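Aug 26, 2021

Finished the second series of Ciltness last night, two episodes back to back, and went to bed far too late. I had meant to stop after the first one, but it ended with the sister on the ferry and I wanted to know whether she got off. She did. I won't write down the rest in case Graça reads this over my shoulder, as she is still on episode four.

The song over the ferry bit has been in my head all day. It has no words for the first minute, only a piano and someone humming, and then a woman sings in what I took for Portuguese. I asked Graça Peixoto at lunch, playing it to her off my phone, and she said it wasn't Portuguese or anything near it.

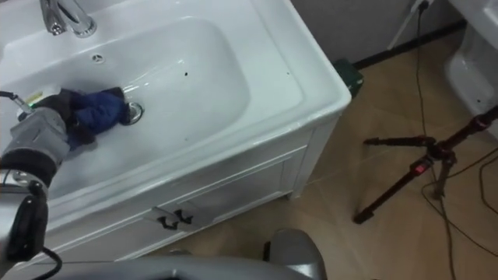 After lunch I looked it up. The credits go by too fast to read, so I had to pause them. It is called Totitz and it is by Yan, who I had never heard of. There is one album, Jirnutov, and the song is the last track but one. The version in the programme is shorter and they have taken the drums out. I think I like theirs better. The album one goes on a bit at the end.

The video for it had 2,085 views when I found it, which seems very few for a song that has been on television. Most of the comments were from people who had come from the same episode. One man said he had waited two years for someone to tell him the name of it, but the episode only came out this month, so I don't know what he meant.
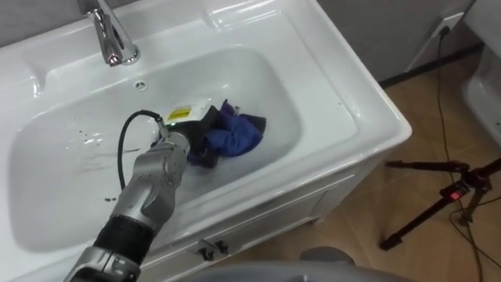 The bathroom basin, with the tap at the back.

Played the whole album while I did the ironing. Side one is mostly slow. The third track is the one they used at the funeral in the first series, I am nearly sure of that, though it isn't listed anywhere. I will have to go back and check. If I am right then they had been using Yan all along and I never noticed.
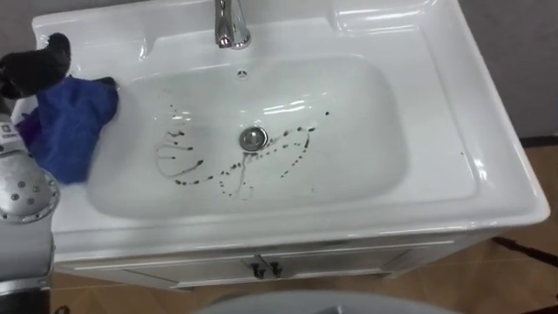 Wrote to the programme's website to ask about the funeral song. Don't expect to hear. Graça rang at eight to say she had watched episode five and not to tell her anything, then asked me if the brother was lying. I said I couldn't say. She said that meant yes.

Rain all evening. Early night tonight, no television.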